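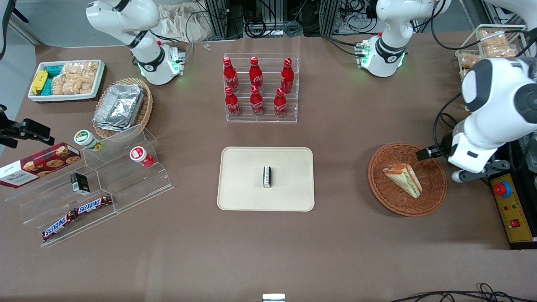
Nondley puts two grippers through the lunch run
9 Sep 2023

The automation lab at Nondley has spent the better part of the summer teaching a pair of white robot arms to handle groceries, and has now published its first comparison of grippers. The short version: the cheap one did better than expected, and the sandwich did worse.

The trial set a two-finger gripper from Wakex against a softer, padded model from Eson. Both were run on the same two-arm bench, with the same controller and the same shopping. Each gripper got 225 attempts at picking things up from baskets, trays and clear stepped stands and setting them down somewhere else, a job most people manage while on the phone.

Bottles were the easy part. The aluminum Coca-Cola bottles on their tiered stand are all one shape and stay where they are put, and neither gripper had much to complain about. Candy bars were harder, mainly when they lay at an angle on the lowest step, where a fingertip tends to meet the stand before it meets the chocolate. The Eson pads coped better there. The Wakex fingers are thinner but stiffer, and the lab's report lists several Snickers as "relocated," a word that covers a lot of ground.

Then there was lunch. A sandwich wedge in a round wicker basket is soft on two sides, has filling on show and offers no good place to grab. The Wakex gripper closes with a fixed force unless told otherwise, and it took four changes to the settings before the bread came up looking like bread. The Eson model needed no changes, though it was slower by about 5 seconds a pick and now and then brought part of the basket along.

Foil trays went badly for everyone. They were stacked and crumpled, and each gripper regularly lifted two when asked for one. The lab has scored these as half a success, which is generous.

The report also has a page on controllers. The team began in March with its own software and later moved to a package from Prajapati, mostly to get both arms to stop reaching for the same shelf. It says the switch cut the number of emergency stops, but gives no figure. The big red button remains within easy reach of the bench.

Nondley has not named a winner. Its advice is to buy the Wakex for bottles, boxes and jars, and the Eson for anything a customer might want to eat afterward. A second round, with a wider choice of baked goods and a new set of fingertips for the Wakex, is planned once the bench has been rewired.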